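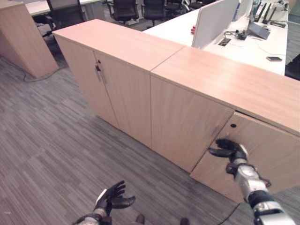
Anca Nistor replied that the fault did not lie with the door task as such, and asked that the ticket be kept open until the right hand could be shown to let go on command in every session, at whatever angle the door had reached.

Ticket subject: Right hand slow to release door edge during remote demonstration
Product: Zudance remote control package
Site: Stalusside, open-plan office
Priority: Normal
Status: Resolved, under observation
Raised by: Demonstration team, Stalusside
Assigned to: Plorholm Support Desk

Description of fault

The team is recording demonstrations of opening and closing a low storage cabinet by remote control. The operator wears the control gloves and guides the robot's right hand to the edge of the door. The hand closes on the edge and the door is drawn outwards. The left hand is kept open and clear of the work throughout.

The fault appears at the end of the pull. When the operator opens the glove, the robot's fingers remain closed for a noticeable period. If the operator moves the arm away in the meantime, the door is carried with it. Of the 23 demonstrations recorded in the September batch, the team has marked several as unsuitable for training on this account. The left hand responds normally to its own glove.

Steps already taken by the site

The gloves were taken off, put on again and recalibrated. The control station was restarted. A second operator repeated the task and reported the same delay. No error message was displayed on any occasion.

Support Desk, first response

Thank you for the report. Please confirm the following before any settings are changed:

Whether the delay occurs when the right hand closes on nothing and is then opened.
Whether the delay occurs on a door edge only, or also on a handle.
Which grip profile is loaded for the right hand.
Whether the session log shows the open command at the moment the operator opens the glove.

Please also send the session log for one affected demonstration and one unaffected demonstration. Video is not required at this stage.

Site response, 10.40

With nothing in the hand, the fingers open at once. On the door edge the delay is present in most attempts. On a vertical handle the delay did not occur, although the team has made few attempts of that kind, as the purpose of the present batch is to teach the edge grip. The profile loaded is "Firm hold". Both logs have been uploaded. In the affected log the open command is recorded promptly, so the operator's movement is being read correctly.

Support Desk, second response

The logs have been examined. The open command reaches the hand without loss. In the affected session, however, the hand controller holds the command back while it detects a sideways load on the fingers. This is a function of the "Firm hold" profile, which is intended for lifting and carrying. It prevents an object from being dropped if the operator's glove opens briefly by accident.

When a door is pulled by its edge, the fingers remain under load for as long as the arm continues to draw on the door. The controller therefore treats the door as a carried object and waits for the load to fall.

The following changes are recommended:

1. Load the "Light contact" profile for the right hand before the session begins. The profile cannot be changed while a recording is in progress.
2. Set the release hold time to 2 tenths of a second.
3. Instruct operators to stop the arm at the end of the pull before opening the glove.
4. Record 3 trial demonstrations and review them before resuming the batch.

Please do not edit the affected recordings in order to remove the delay. The arm position and the finger position would no longer agree, and the resulting demonstrations would teach an incorrect sequence. Affected recordings should be marked as rejected and retained with their logs.

Site response, 14.15

The changes have been made. In the first trial the grip was too weak and the fingers slid off the edge before the door had moved far. The closing force was raised by 2 steps within the same profile. In the remaining trials the door was opened fully and the fingers released when the glove was opened. The operators have asked whether the revised force value can be stored, as it must at present be entered at the start of each session.

Support Desk, third response

The value may be stored by saving the profile under a new name. The supplied profiles are locked and will return to their original values on restart. We suggest a name that identifies the task, for example "Door edge, right". The profile should be recorded in the session notes, so that demonstrations made before and after the change can be told apart when the training set is assembled.

The colleagues at Cuadros who prepare the training set have been informed. They ask that demonstrations made under the two profiles be delivered in separate folders.

Outstanding matters

The site has requested an on-screen notice when an open command is being held back by the controller. The request has been passed to the Zudance development team under a separate reference. No delivery date has been given.

The ticket will remain under observation until the replacement demonstrations have been recorded. Should the delay return, please reply to this ticket with the new log attached and do not open a fresh one.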